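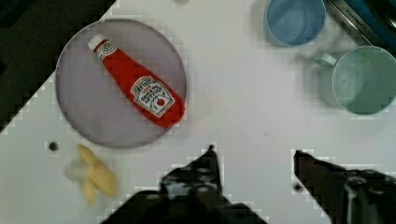

Photo: Ornwood Community Kitchen

Ornwood Community Kitchen: progress report to the Draltum Fund, second half of the grant

Hello again, and thank you for being so patient while we got our numbers straight. I promised you something shorter than last time, so I'll try to stick to the things you asked about in November, with a bit of grumbling about the boiler thrown in.

Meals first. We served 1,041 lunches in this period, which is more than I dared put in the application (I had a lower figure in there and rubbed it out twice). The Friday lunch is still the busy one. People start turning up well before noon, and by one o'clock we're usually borrowing chairs from the hall next door. The soup and roll goes fastest, then the jacket potatoes. The fish pie did badly and I've stopped making it, although I still think the recipe was fine and the oven was to blame.

The families' cooking sessions took longer to get going. We'd planned to start straight after the first payment came in, but the kitchen at Mazza House needed its extractor fan replacing and we lost five weeks waiting for a part. Once we were in, it filled up nicely. We have had 146 people through the door for at least one session, counting children, and a good number of them have come back. I'd hoped for more dads. We had a few, mostly at the later session, so next term I'd like to move one of the afternoon groups to half past five and see if that helps.

What do we cook? Cheap things, mainly. Lentil bolognese, egg fried rice, a chickpea curry that the children said they hated and then ate. We also spent one whole session on sauces and what goes into them, which was the liveliest of the lot. Everybody has an opinion about ketchup. We made our own with tinned tomatoes, vinegar and a little brown sugar, and it was voted "nice but wrong" by the under-tens. The parents were more interested in the price per jar, so I've put that on the recipe card now.

For the little ones who are too small for the chopping boards we have a play food corner with its own table. I used to think of it as somewhere to park them, but it has become a proper part of the morning. They sort the fruit, lay out a plate, argue over what counts as breakfast, and the grown-ups get a clear stretch at the hob.

Toy banana, strawberry and ketchup, all on the one table.

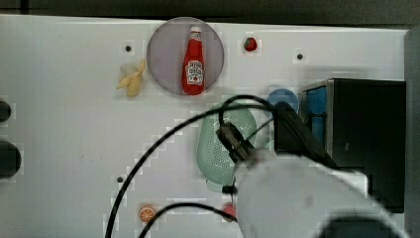 Money

You asked for a plain account of where we are, so here goes. Food has cost more than we budgeted, mainly oil, butter and eggs. Rent at Mazza House came in exactly as quoted. We saved on printing by doing the recipe cards ourselves, and we saved £280 on pans because Sorel Catering was clearing out its storeroom and let us have a set for next to nothing. I've moved that £280 into the food line, and I hope that's all right with you. If you'd rather I had asked first, please say and I'll do it properly next time.

The boiler isn't in your grant, I know, but it did cost us 2 sessions when there was no hot water for washing up. The landlord has mended it twice. I've asked for a new one and been told it's "being looked at", and I'll keep nagging.

What hasn't gone well

The take-home boxes. The idea was that each family would leave with the ingredients to make the dish again, and we just couldn't pack them fast enough while also clearing down the kitchen. We tried doing it the night before and the herbs looked very sorry for themselves by morning. For now we hand out the dry ingredients in a paper bag with the card and leave people to buy the fresh bits. It's less generous than what I described to you, and I'd like to talk about it when you visit.

Our feedback forms were also too long. Hardly any came back filled in past the first page. I've cut them to four questions, and one of those is "what should we cook next?", so I expect to be making pizza until spring.

Next steps

The weekly lunch carries on as it is. The later family session starts after the holidays if Mazza House can give us the key. I'm getting a quote for a second fridge, and I'll send it over with the receipts. Come on a Friday if you can, and come early if you want soup!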